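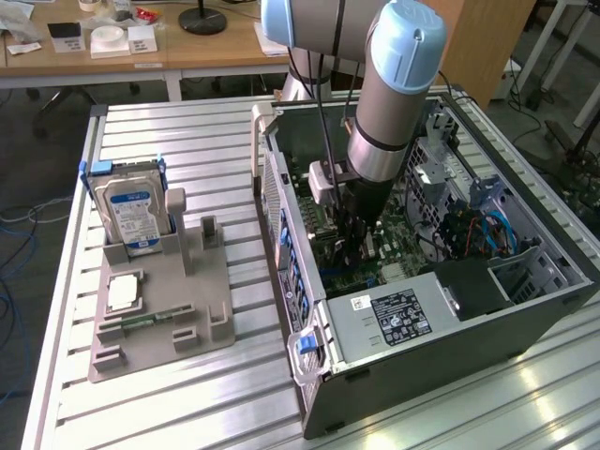
The comparison of the Prakari and Grumberg parallel grippers has now moved from the bench to a complete task, and this post records how the two units behaved and what has been decided as a result. The task is the servicing of a desktop computer: removing and replacing a memory module, a hard disk drive and a small number of lesser parts. It was selected for the reason that a computer case is an unforgiving place for a pair of fingers. With the tower lying on its side and the side panel off, the arm must come down from above between the drive cages and the power supply, and there is very little room on any side. A gray printed fixture stands next to the case on the slotted table, with an upright slot for the hard disk drive and a long groove below it for flat parts. The fixture matters as much as the gripper, and readers who intend to repeat this work are advised to design it first.

Both grippers were mounted on the same arm, with the same small wrist bracket and the same controller. The controller is the Tanasarn unit reviewed here in an earlier post. No changes were made to its settings between grippers, apart from the tool weight and the tool center point, both of which must be entered again whenever the hand is exchanged. Failure to do so was the cause of one lost afternoon in October, and the fault was entirely that of the author.

Results on the drive

The hard disk drive is the easier of the two main parts. It is heavy enough to stay where it is placed, and its mounting rails give the fingers a surface that does not mark. The Prakari gripper closed on it firmly and held it through the full turn of the wrist. The Grumberg gripper also held it, but the drive settled slightly between the fingers during the turn, so that it arrived at the slot at a small angle. Widening the mouth of the slot corrected this. It may be argued that the fixture should not be altered to suit one hand, and the original slot was accordingly kept for a second set of runs. The Grumberg unit completed those runs at a lower speed.

Results on the memory module

A memory module is thin, light and easily bent by a careless grip. In this case the order was reversed. The Grumberg unit reports its finger force in fine steps, and it was possible to set a limit that lifted the module from the groove without flexing it. The Prakari unit has a coarser setting. At its lowest value it was still firmer than desired, and soft pads had to be fitted to the fingertips. The pads are sold by Emside and were cut to size with a craft knife. They performed well, although they add thickness to each finger, and that thickness is felt as soon as the hand enters the case.

Placement in the socket remains the weakest part of the task with either gripper. The module must be pressed down evenly at both ends, and a two-finger hand presses in the middle. The present method is to seat one end, release, move along and press the other. It is slow, and it depends on the controller detecting contact correctly each time.

Record of runs

The log now holds 1349 attempts, of which 870 were made with the Prakari gripper and the remainder with the Grumberg. The imbalance reflects the order in which the units arrived and should be kept in mind when the results are read. Of the full set, 63 attempts were stopped by hand, most often when a cable lay across the path of the fingers. Loose cables inside the case continue to be the chief source of trouble. They do not return to the same position after the cover work is done, and a stored path takes no account of them.

Notes on setup

The case should be clamped or set against a stop. A shift of 2 millimeters is enough to spoil a socket placement.

Cables running down the arm require slack at the wrist. A tight cable pulls on the force reading, and the controller will report contact where there is none.

The fixture position should be checked again after any knock to the table.

Decision

The Prakari gripper will be retained for drives and larger parts, and the Grumberg unit will be used for all work on memory modules. A tool changer is under consideration, but the models examined so far add too much length below the wrist. The next series of runs will use narrower fingertips on both hands, with the same fixture and the same controller settings.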